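Home | News | Software | Interviews | Subscribe

April
By the Grikell Notes staff

The team behind Dralitel writes software that turns handling sessions, done by people with grippers in their hands, into motion a robot arm can follow. The lead developer spoke to us on a Friday at the Miltitz office and asked not to be named.

Most of the work, the developer said, is in timing. "The fingers report on one clock and the video on another. If they drift apart, the planner learns to close early." Version one lined them up once, at the start of a session. The current one checks every 100 milliseconds and throws out any stretch it can't match.

Wire baskets have taken up much of the spring. "A mesh is hard for depth estimation. You get the table through the holes, and the software has to decide which surface it is looking at."

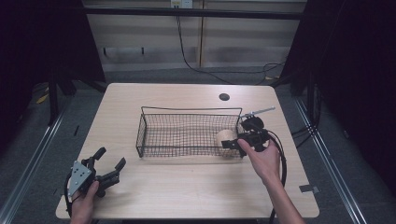

What does the planner do when the depth reading is poor?

It slows the arm and falls back on the last good estimate of the rim, then asks for a new view before it closes the fingers.

The team has 1,413 sessions that passed the timing check. Another 66 are held back for testing and are never used in training. "We were sloppy about that once," the developer said. "The scores looked great for a week."

Two-handed tasks brought a different problem. The older planner, Kawaguchi, treated each hand as its own job and left collisions to a separate step. Dralitel plans both paths together. It takes longer to compute, and the developer would like to get some of that time back before summer.

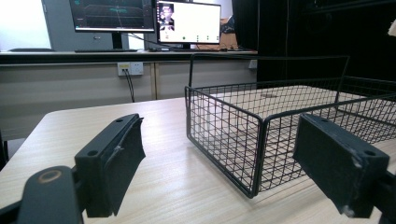
A wire basket between the open fingers of a gripper.

The tooling gets less attention but more hours. A replay viewer lets anyone on the team scrub through a session and mark where a grasp begins. "It was a weekend script. Now it's 4,000 lines and everyone has opinions about the keyboard shortcuts."

Next on the list is a better way to flag bad sessions while the person is still at the table.

Related
Kawaguchi planner: notes on the last release
Keeping two clocks in step
Depth estimation and thin objects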